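Setting Up a Kitchen in Your First Apartment After Temporary Housing

February 22, 2019

Families moving out of shared accommodation often get the keys and very little else. These tips come from the housing support desk in Gostley, where tenants have been passing them on to each other since the first move-ins in September.

Ask for the inventory before you shop. Some apartments come with a stove and a fridge, others with only a sink. Write down what is missing and take the list to the donation store in Allach, which is open to anyone with a tenancy letter. 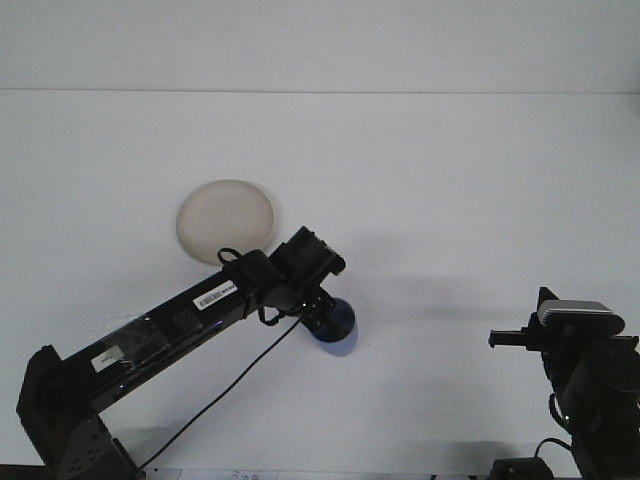
Home & Settling In

Run the taps for a few minutes on the first day, then look under the sink with a flashlight. Report any leak in writing and keep a copy. If the apartment has been closed up, wash the cupboards with warm water and a little dish soap and leave the doors open overnight.

Buy dishes for the people who live there plus two. A family of four needs 6 plates, 6 cups and 6 bowls – guests will come, and more can wait. One large pot and one frying pan will cover most meals.

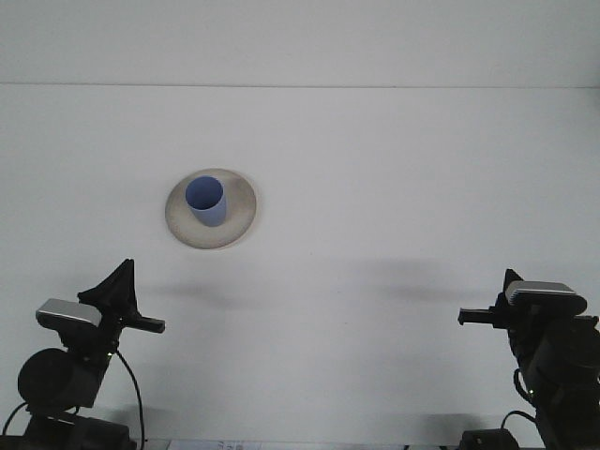 Photo: Ornov Housing Support

Donated dishes should be washed in hot water before use. Throw out anything with a crack, and run a finger along the rims to find chips. Tea stains come off with baking soda on a damp cloth.

Store dry goods in jars with tight lids. Flour and rice attract moths in older buildings, and the blocks on the Yuen side are old.

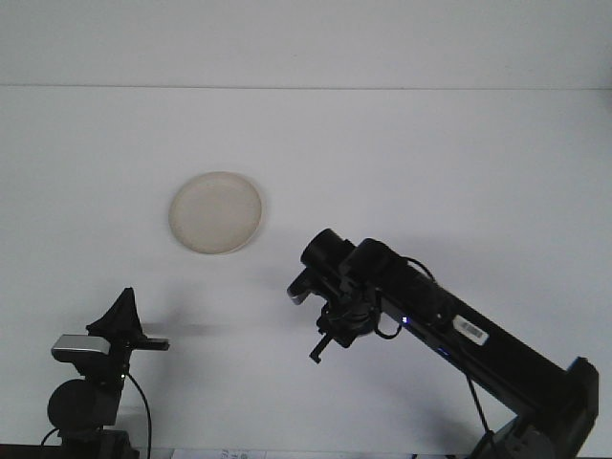 Label the jars with the date you filled them, and use up the older ones first. Keep cleaning products on a high shelf, away from food and out of reach of children.

Read the electric meter on the day you move in and write the number down. One tenant was billed for 2,036 units used by the previous household and had no reading to show. The support desk can help with a bill dispute – bring the tenancy letter and the meter reading.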